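编者手记：古镇的"千年灯会"，到底有几年？

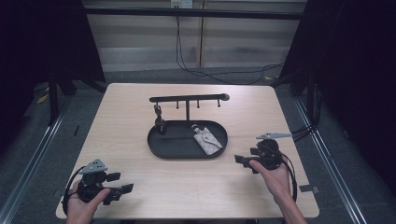

入冬以后，各地文旅的宣传单又开始往信箱里塞了。我手边这一张来自加塔（Gata），说是十二月要办"千年灯会"，请游客"穿越时空，重回商埠盛世"。纸张很好，印得也漂亮，背面有一张手绘地图，把老街、码头、盐仓和新开的停车场画得差不多一样大。

订户里有不少人问我值不值得去。去年我去过，今年又托人要来了节目安排和去年的总结材料，看完以后想法比去年更多，干脆写成一篇。

先说"千年"。加塔这个地方有人住，确实很久了，这一点我不抬杠。可是灯会呢？我请教了在当地做了多年地方志的胡海燕——对不起，这是我笔记里的代称，她本人同意用真名：Hidayah Osman。她翻过能找到的旧县志、商会账册和两家祠堂的族谱，里面提到正月张灯的只有几处，都是一句话带过，时间也不在十二月。至于沿河放灯、巡游、开仓分盐这一整套程序，最早的文字材料是一份活动策划书，作者是一家叫Fuston的文旅公司。

我去问Fuston。接电话的是项目负责人Katia Valentini，态度很好，说话也爽快。她说："千年是一个文化概念，不是一个统计数字。"我问那盐仓分盐的典故出自哪里，她说是"综合了民间传说"。我问是哪几个传说，她说会让同事整理一份给我。截稿时这份材料还没有到。

有读者大概要说，你较这个真干什么，大家不过是图个热闹。这话我听过很多次，也认真想过。热闹我不反对，我自己去年就在河边吃了两份炸糕，还排队看了皮影。编一个新节日也没什么不好，今天的老节日，当年都是新的。我介意的是把策划书印成说明牌，钉在真正的老墙上。盐仓门口那块牌子，铜底黑字，写着"始于宋代，历代相沿"，跟旁边文保单位的石碑并排立着，字体都是一路的。一个十岁的孩子站在那里，怎么分得出哪块是查过的，哪块是编的？

再说钱和人数。总结材料里写，去年灯会"单晚接待游客4,000人次"。我去年就在现场，老街两头走一趟用不了多久，最挤的那一段是桥头，过了桥就松快了。于是我去问了这个数字是怎么来的。答复是，东口计数2,000，西口计数2,000，加起来4,000。问题在于老街只有这两个口，从东口进去的人，多半要从西口出来。我又问，计数器分不分进出？对方说要核实。我不敢说真实人数刚好是一半，也许有人原路返回，也许有人进出好几趟，但把两个口的数直接相加，怎么说也站不住。

这种算法不是加塔独有。Kusuma那边的庙会，前年报过一个很吓人的数字，后来有人发现连送货的三轮车也算在里面。大家笑一笑就过去了。可是来年的补贴、摊位费、停车费，都是照着这些数字定的，摊主们可笑不出来。

卖竹编的Melur Pangaribuan去年租了一个摊，今年不租了。她跟我算过账，摊位费涨了，生意没有跟着涨，晚上风又大，人都往吃的那一头走。她说主办方还要求所有摊主穿统一的"宋服"，衣服要自己花钱租。"我婆婆看见那身衣服，问我是不是去唱戏。"她今年打算就在自家门口摆，离老街不远，看完灯的人要是愿意拐个弯，照样买得到。我觉得她的篮子编得比老街上那些从外面批发来的强，当然，这是我的个人意见，不代表本刊。

说到批发，再多讲几句。老街上现在卖的"加塔古法灯笼"，我买过一只。灯罩上印的是牡丹，灯骨是塑料的，底下的小标签撕了一半，剩下的那一半写着别处的地名。真正在本地做灯的老手艺人还有没有？有的，Retno Rondonuwu家里还在做，做的是纸糊的鱼灯，糊好以后要晾，一个冬天做不了多少只。巡游队伍里原来给他留了位置，后来说鱼灯不够亮，拍出来不好看，给换成了充气的龙。他倒没什么怨言，说龙也挺好，就是有点漏气。

巡游本身我也要说两句。去年的巡游有"迎商船""斗恶霸""分官盐"三段戏。迎商船那一段，船是固定在岸边的，商人从船舱里走出来，对岸的喇叭就开始放音乐，音量大得连旁白都听不清。斗恶霸那一段倒是有几分看头，几个年轻演员是真的练过，翻跟斗很利索。可是恶霸是谁？剧本里叫"盐霸金老虎"，Hidayah查遍了材料，没有这个人。她说加塔历史上闹过的盐案其实比这精彩得多，有告状的，有反告的，有账本半夜被人换掉的，案卷抄本还在，字迹也清楚，只是没有一个人从头到尾都是好人，也没有一个人从头到尾都是坏人，不太好演。

我倒很想看这一出。账本被换掉那一段，随便找两个会演戏的人，一张桌子一盏灯，就能把人钉在座位上。我把这个意见也转给了Katia，她说可以考虑放在"第二季"。灯会什么时候开始论季了，我没有问。

也有做得好的地方，不写出来不公道。

码头边的小陈列室，今年据说重新布置过，展柜里放的是河道清淤时捞上来的东西，碎瓷、秤砣、船钉，说明写得很克制，不确定的就写"年代待考"。写这些说明的是Kartini Chin，原先在Rusasico的一家小博物馆做过登记。我问她为什么不像外面那样写得响亮一点，她说响亮的她不会写。陈列室去年几乎没有人进去，门开在公共厕所旁边，指路牌又被充气拱门挡住了。我在里面待了很久，只遇到一对躲雨的夫妻。那对夫妻后来看得比我还仔细，为一枚秤砣争了半天，一个说是称盐的，一个说是称鱼的。说明牌上写的是"用途不详"。

另外，志愿讲解也比往年像样。原来那套讲解词是Fuston统一发的，背得滚瓜烂熟，一问就卡壳。今年Hidayah给讲解员上过几次课，材料是她自己复印的，一共27页，哪一句有出处、哪一句是传说，都用铅笔标了出来。听说有几位讲解员上完课以后，不太愿意再讲"宋代始创"那一段了，主办方正在跟他们商量，能不能改成"相传"。我赞成改。两个字的事，换一块铜牌也花不了多少钱。

那么，值不值得去？

如果你住得近，带着老人孩子想出来走走，可以去。河边的灯是好看的，水面一晃，真假都好看。炸糕也好吃，认准桥头穿蓝围裙的那家，不要买老街中段用保温箱装的。皮影戏在戏台后面的小院，每晚演两场，票不另收，去晚了没有凳子。

如果你是冲着"千年"两个字，要坐很久的车去，我劝你先想一想。或者换个时间，过了年再去，充气拱门拆了，喇叭也撤了，石板路上的车辙印才看得见。盐仓平时不锁门，里面的梁上有一行墨书，是修仓的木匠留下的，记了工钱和一顿饭。这行字不在任何一张宣传单上，去年灯会的时候，前面还正好挂了一块大屏幕。

关于停车，宣传单上说"车位充足"。去年也是这么说的。新停车场在镇外，走到老街要上一道长坡，晚上的路灯有一段不亮。接驳车有，但是到了散场的时候，车比人早走。今年我问了末班车的时间，得到的答复是"视客流情况灵活安排"。带小孩的订户，请自己掂量，鞋穿舒服一点。

还有一件小事。上一期我写盐仓的屋顶是清代重修，有位读者来信指出，我引用的那本小册子本身就抄自一篇网文，而那篇网文没有注明来源。我回头去查，确实如此。屋顶的年代，现在我只能说不知道。Kartini说她也不知道，得等揭瓦大修的时候看看椽子。在这里更正，并向各位道歉。

Katia答应的那份"民间传说"材料如果寄到，下一期照登，一个字不删。已经去过或者打算去的订户，欢迎把见闻写给我，特别想知道今年两个路口的计数器摆在什么地方，有没有分进出。有老照片的更好，家里长辈要是记得小时候十二月有没有放过灯，也请帮忙问一声，问到什么写什么，记不清的就写记不清。

下期预告：Kusuma的"古战场遗址公园"要收门票了，战场的位置好像比前年挪了一点。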